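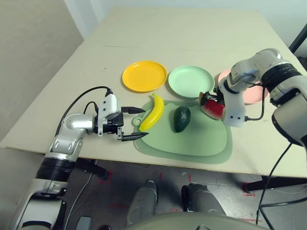 Menaje por colores: criterios de colocación para la mesa de fruta

La guía de menaje de Ultilia incorpora desde marzo un apartado sobre la mesa de fruta. El texto lo firma Sarmīte Zariņš y sustituye a la ficha 12, que solo trataba el almacenamiento. Resumimos los puntos que afectan al montaje diario en los comedores de Potcombe y Natatham.

El juego básico consta de tres platos redondos, uno amarillo anaranjado, otro verde menta y otro rosa claro, y de una pieza verde grande con asa de anilla. Los platos van en fila al fondo de la mesa. La pieza grande se coloca delante, con el asa a la izquierda, y recibe toda la fruta antes del reparto. El orden de los colores es fijo: amarillo, verde, rosa.

Se asigna una sola variedad por plato. La asignación figura en la hoja de turno y puede cambiar de un servicio a otro, pero no durante el mismo servicio. El plátano, por su longitud, se deja en diagonal sobre la pieza grande hasta que le toque plato. El aguacate se traslada entero. Las piezas rojas van al plato rosa salvo indicación contraria en la hoja.

Separación entre platos: la guía no fija un mínimo, solo pide que los bordes no se monten. En mesas estrechas es admisible que queden casi en contacto. Conviene, en cambio, respetar un margen libre en el lado de la persona que reparte – en Natatham se habían registrado varias caídas por trabajar demasiado cerca del canto.
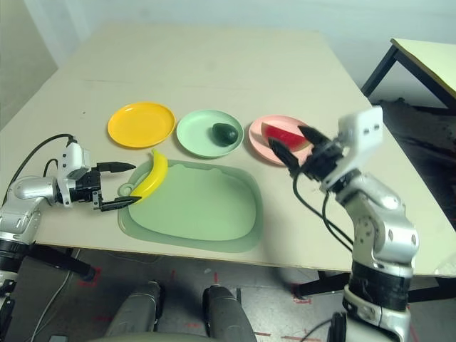
Reparto parcial: aguacate en el plato verde menta, pieza roja en el rosa, plátano todavía por asignar y plato amarillo libre.

El apartado incluye también un control de errores. En el periodo de prueba se revisaron 452 repartos y en 134 apareció alguna incidencia, casi siempre fruta en el plato contiguo al previsto. La confusión más frecuente se dio entre el plato verde menta y la pieza grande, por la proximidad de tono. Lūse, que suministra el menaje a los dos comedores, estudia ofrecer la pieza grande en gris. Hasta entonces se mantiene el juego actual.

Para reposición, la referencia del juego completo es la 968. Los platos se piden también sueltos, indicando el color. Las piezas con el borde astillado o el asa rota se retiran y se anotan en el inventario del comedor.

La limpieza sigue las instrucciones generales de la guía: lavado tras cada servicio, secado en vertical y apilado por colores. La pieza grande se guarda aparte, colgada de la anilla.

Las observaciones sobre el nuevo apartado se envían a Sarmīte Zariņš con el nombre del comedor y el turno. Si hay cambios en la asignación de colores – está pendiente la de los cítricos – se publicarán en esta misma sección.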